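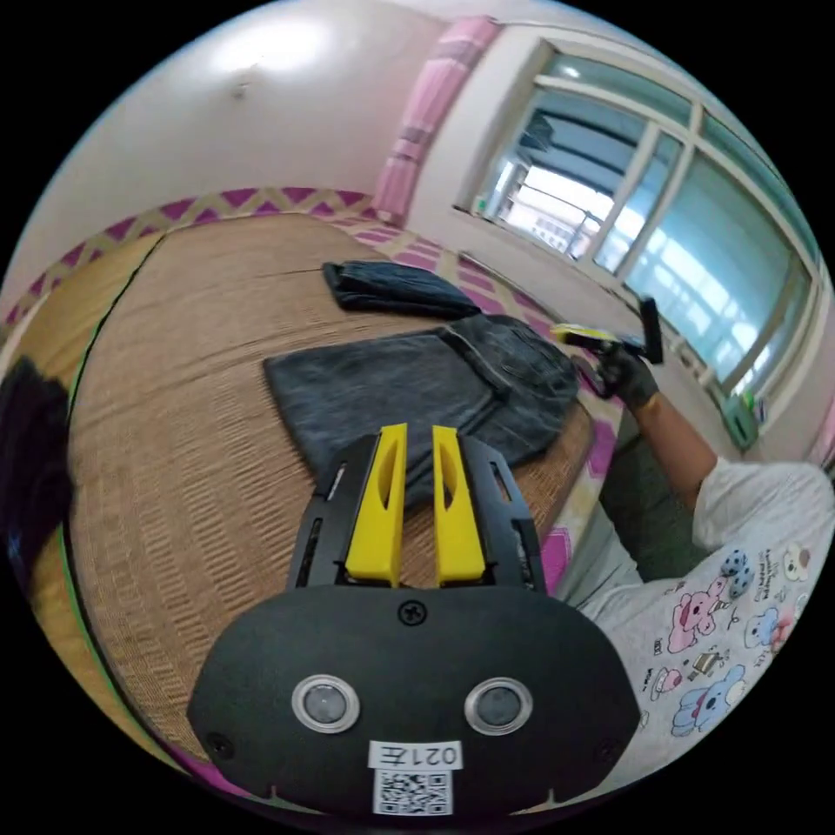 Bedroom > Bedding > Mats and Toppers > Reviews

Reviews Guides Deals Forum Contact

Granham Woven Rattan Sleeping Mat, Queen

Shares 80 | Comments 8

The Granham is a flat woven mat that lies on top of the mattress in place of a fitted sheet. The purpose is to lower the temperature of the sleeping surface in hot weather. I used it from the start of July on a medium-firm foam mattress, in an upstairs bedroom with a ceiling fan and no air conditioning.

Construction

Rattan strips run across the width of the mat and are joined with a polyester thread. The border is a folded cotton tape, stitched twice. On my sample the stitching was even except at one corner, where the second line wandered off the tape for a short distance. It has not come loose. The underside has a thin nonwoven backing that keeps the strips from catching on the mattress cover.

The strips are sanded on the top face only. I ran a nylon stocking over the whole surface before first use and it snagged in 2 places, both near the foot end. Fine sandpaper took care of both. Anyone with sensitive skin should repeat this check after the first few weeks, as strips can lift where the mat gets folded.

Unpacking and setup

The mat ships rolled. It held a strong curl for the first day and the ends would not stay down. Wiping both faces with a damp cloth and leaving the mat flat overnight under a few books removed most of it. The instructions say to air it for 24 hours, which also helps with the smell. That smell is dry and grassy and was gone within a week.

There are elastic straps at the four corners. They are sized for a mattress up to 10 inches deep. Mine is deeper, and the straps pulled the corners up slightly, so I took them off. Friction from the backing holds the mat well enough for one sleeper. With two people it creeps toward the foot of the bed and needs to be pulled back every few days.

Cooling

The mat does not store cold. It feels cool at first contact and then stays close to room temperature, where a cotton sheet over foam warms up and holds the heat. The difference is clearest along the back and under the knees. I slept directly on it for most of the test and used a thin sheet over it on the milder nights. The sheet cancels a good part of the effect.

I also own the Olaniyan bamboo tile mat, which is colder to the touch and much heavier. The tiles pinch hair and leave square marks on the arms. The Granham leaves fine lines that fade by breakfast. The Kandance folded straw mat is softer than both, but it sheds, and its center crease never flattened on my bed.

Cleaning

Wipe with a wrung-out cloth along the direction of the weave, then dry in the shade. Direct sun makes the strips brittle. Do not machine wash. I cleaned it weekly with plain water, and used a small amount of white vinegar on one sweat stain, which lightened but did not disappear.

Storage is the weak point. The mat must be rolled with the top face outward and kept somewhere dry. The supplied bag is thin plastic with no vent, a poor choice for a natural fiber. I replaced it with an Arka cotton bolster bag, a tight fit but workable.

Weight limit and wear

Granham lists a maximum load of 490 pounds, evenly spread. Kneeling on the mat is the main way to crack a strip. I cracked one while reaching for the window latch. It can be trimmed flush with nail scissors.

Rating: 8 out of 10. One point off for the straps, one for the storage bag.

Previous review | Next review | Back to Mats and Toppers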